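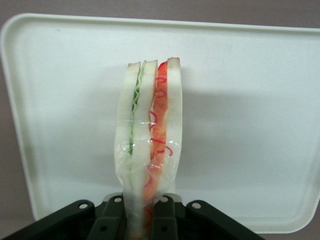

Das Sandwich im Greifer, unten noch in Folie.

Start Entdecken Profil Anmelden
Lesezeit: 2 Min.
Wir verwenden Cookies. Akzeptieren

Ihr Lieben, ich war beim Tag der offenen Tür von Tavorell in Nastholm und bin noch ganz beseelt! 50 Leute in der Halle, 30 Minuten Vorführung.
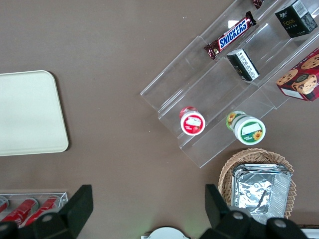
Am meisten mag ich ja, wenn Roboter Alltagskram anfassen müssen. Glänzende Dosen, ein Snickers auf durchsichtigen Stufen, knittrige Aluschalen im Korb – daran hätte ich mich stundenlang freuen können.

Im Oktober fahre ich wieder hin, wer kommt mit?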